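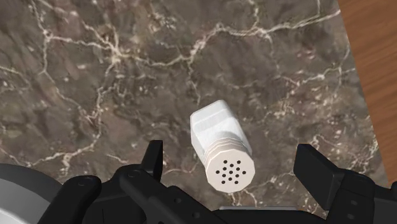 Kitchen robots learn in simulation, but the real counter is still difficult

MESVILLE – A small company in Mesville wants to know if a robot arm can put a kitchen in order after dinner. For the moment the answer is: partly, and slowly.

Niltden started its kitchen tests in October. Most of the work is done in computer simulation, where the arm must pick up small things such as a shaker lying on a marble counter and put them back in their place. When the program does well there, it is moved to a real arm in the test kitchen on Boden Street.

The difference between the two is large. According to the company, the program finished 3,013 simulated pickups before the first real test. In the real kitchen, it completed 76 of its first 100 tries.

"A shaker that stands up is an easy task," said Masanobu Kudo, who leads the tests. "When it lies on its side, it can roll if you touch it in the wrong way. A person corrects this without thinking. The machine must learn it."

Speed is the other problem. The real arm needed 21 minutes to clear a counter with 20 objects. Mr. Kudo said his daughter does the same job in four minutes, "if she is in the mood."

The restaurant supplier Ebihara has lent the company plates, jars and shakers for the next tests, which will also include wiping the counter. Niltden has not given a price for the system or a date for sale. Mr. Kudo said he would not put one in his own kitchen yet.

Print this article | E-mail this article
14 shares | 3 comments

Contact the newsroom | Copyright Mesville news desk | Back to top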